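Refreshing a worn wood floor in an open office (without moving out)

Posted in: Fit-out notes
By Sibel Duman

Quick one because three people asked me this in January and I keep typing the same email. How to screen and recoat a wood floor in a big shared room while everyone still has to work there. Not a full sanding. If you can see bare grey wood, stop reading and call somebody.

What you need

Floor buffer, rented
Maroon pads, plus a couple of 120 grit screens
Vacuum with a soft brush head
Microfiber mop, two heads at least
Wood floor cleaner, no wax in it, no oil soap
Water-based finish, satin. We used the one Kairys sells but any decent one works
Short nap roller or a T-bar applicator
Felt pads for every chair and table leg
Painters tape, brick-safe if you've got exposed brick

Before you start

Water test. Few drops on the floor in the busiest spot, wait. Beads up = fine, recoat. Soaks in and goes dark = finish is gone, you need a real sanding.

Then find out if anyone ever waxed it. Rub a bit of mineral spirits on with a white rag in a corner. Yellow or brown gunk on the rag means wax, and new finish won't stick to wax. Ask me how I know. Ask Filippos, he had to redo the whole Tultar hallway.

Step 1. Split the room

Don't try to do it all in one go. Cut the floor in 2 halves along a board line, never across the boards. The seam disappears if it runs with the grain. Across, you will see it forever.

Put the people on one half, work the other. Long tables go last as they take two people to lift. Lift, don't drag. I know it's four steps to the wall. Lift it.

Step 2. Clear down to the boards

Everything off. Chairs, lamps, plants, cables, whatever is lying on the floor. Loose cards and booklets are the worst, they slide under a table and you find them stuck in the finish later. Walk the room once with a box before you vacuum.

Shelving against a wall can stay if it's loaded and nobody will ever see under it. Tape round the feet and cut in by hand with a small brush. With a brick wall, tape the bottom edge too, finish on brick does not come off.

Measure now while it's clear. Our room came out at 583 square feet per half, so one gallon wasn't going to do it for two coats. Buy extra. Running out mid-coat is the one thing you can't fix.

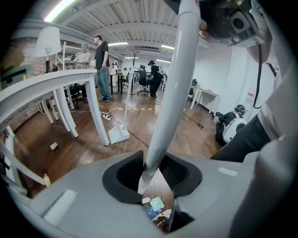 Step 3. Vacuum, clean, vacuum

Vacuum with the boards. Then the cleaner, mop nearly dry, well wrung out. Wood hates standing water, it gets in the joints and the edges cup. Change the mop head half way. Let it dry all the way, then vacuum again.

Corners and along the wall by hand. Old toothbrush for the gaps if they're full of crumbs. Ours were.

Step 4. Screen it

Maroon pad on first, 120 screen under it. Keep the buffer moving the whole time, it will dig a circle if you stop. Start in the middle of your half, work out. You only want to dull the shine, even and cloudy all over. If there's a shiny patch left, go back, thats where it'll peel.

First timers, practice on the bit that goes under a table. Deividas let it run off into a door frame on his first try. They pull to the side harder than you'd think.

Vacuum again. Then tack with a damp microfiber. Then again with a clean one. Boring but do it.

Step 5. Coat

Stir, don't shake. Shaking gives you bubbles.

Cut in the edges with a brush, then pour a thin line along the boards and pull it with the applicator, full length of the room if you can. Keep a wet edge. Plan your way out the door before you open the can.

Room temp normal, windows shut while you coat, no fans blowing right at it. Open up a bit once its tacky.

90 minutes between strips is too long, you'll see a lap mark. Keep going, no phone calls.

Step 6. Wait, second coat

3 hours for ours before coat two, but read your own can. Touch it in a corner. Cold or sticky, leave it. Light rub with a maroon pad between coats if the maker says so, vaccuum, tack, coat again.

Socks only the next day. Furniture back after three days, rugs after two weeks. Then swap halves and do it all again.

Step 7. Putting things back

Felt pads on every leg before it touches the floor. Skinny legs on long tables are the sneaky ones, all that weight on a tiny foot, so use the thick felt and check it in a month.

Rolling office chairs: change the hard casters for soft rubber ones. Cheap and it saves you more floor than any finish does. Or a mat.

Drip trays under plants. Even the little ones.

Comments

Ona Mets: Does this work over factory finished boards?
Sibel Duman: Sometimes. Ones with aluminum oxide in the finish are a pain, you need a bonding primer or it peels. Test a closet first.

Aivar Sepp: What did the buffer cost you to rent?
Sibel Duman: Got it through the guys at Driltel so not a fair number. Get the day rate and start early.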